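FOR IMMEDIATE RELEASE

Preveck's small-room letting scheme opens its doors to a second round of hosts

November

Hello from all of us at Preveck! I run the lodgings desk here, which means I'm usually the one on the phone when somebody rings to ask if their box room is too small to let. (It probably isn't. Have you measured it?) I've been let loose on this press release because I've got news, and I've been itching to share it.

From this month our spare room scheme, Woduveo, is taking on new hosts across the whole of Teltow. Until now we've only worked on the streets near the station, and the waiting list has got a bit silly. We had 2,843 enquiries from people looking for a room last year, and a lot of them wanted something very ordinary: a bed, a door that shuts, somewhere to put their clothes, and a bus that turns up before work. Students ask us, of course, but so do trainee nurses, people between house moves, and a fair few who work away all week and go home to their families at the end of it.

If you've not come across Woduveo before, it works like this. You tell us you've got a room. One of us comes round for a cup of tea and a look, and we talk about what you'd be happy with. Kitchen shared or not, guests or no guests, whether the cat is allowed upstairs. We write it all down in a plain agreement of two pages, and you meet the lodger before anybody signs anything. The shortest stay is 16 nights and the longest is 34 weeks, though plenty of hosts ask to carry on after that and we're always happy to sort it out.

I do want to say something about small bedrooms, as it's the thing people fret over most. I've had hosts apologise to me on the doorstep! A small room with a comfy bed lets perfectly well if the price is fair and you're upfront about the size in the listing. What puts lodgers off is a damp patch, a window that won't open, or a mattress that should have gone to the tip years ago.

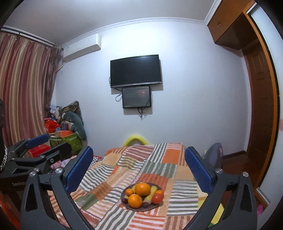

A small bedroom with the bed made the main thing. Small rooms are welcome on the Woduveo scheme.

New this time round is a starter pack from Spanos, the bedding people, who have come in with us as a partner. Every new host gets a mattress protector, two pillows and a set of plain sheets, and they're yours to keep even if you decide letting isn't for you. I've got the same pillows at home now and I'm very pleased with them.

We've also changed how the money works after a good deal of grumbling (fair grumbling, I should add). Hosts used to wait until the end of the month. Now the first payment goes out 7 days after your lodger moves in, and the rest follows every fortnight. Our fee hasn't gone up.

We're holding an open evening at the Preveck office in Teltow later in November, doors at half past six. Come and ask us anything: insurance, keys, bathroom rotas, what to do if you just don't get on with each other. A few of our present hosts will be there too, and they'll give you a much blunter account than I would. There'll be soup.

To put your name down as a host or book a place at the open evening, call in at the office or ring the lodgings desk between nine and four. Landlords with whole flats to let should ask for our main lettings team instead, as Woduveo only covers rooms in homes where the host lives too.

ENDS

Notes to editors

Preveck is a lettings firm based in Teltow. Woduveo is its scheme for spare rooms in lived-in homes. Spanos supplies the bedding in the new host starter pack.

Press enquiries: the lodgings desk, Preveck, Teltow. Interviews with hosts can be set up if you give us a little notice.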